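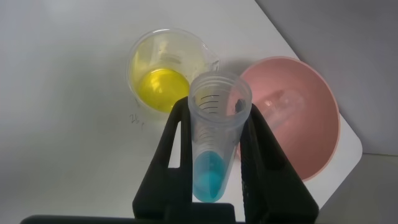 Print this page | E-mail this article

The Vusidthorpe stick insect is a wingless, leaf-feeding insect found in the hedges and open woodland near Vusidthorpe. It was first recorded by the naturalist Leif Söderlund. Adults rest by day with the front legs stretched forward, and are easily mistaken for bramble stems. Small specimens are kept in conical tubes with a threaded rim, of the kind that can hold a little blue liquid in the tip.

Search articles Enter keyword Go

Females drop their eggs singly onto leaf litter, where they remain through the winter. Hatching begins in March, and the young molt 6 times before reaching full size.

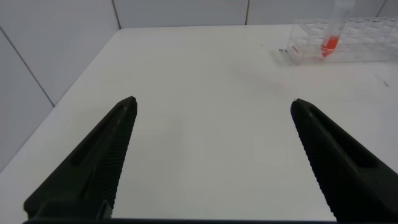
Feeding takes place mainly after dark, on bramble and wild rose. The Jakab collection holds 219 specimens, nearly all of them female. Males are seldom found.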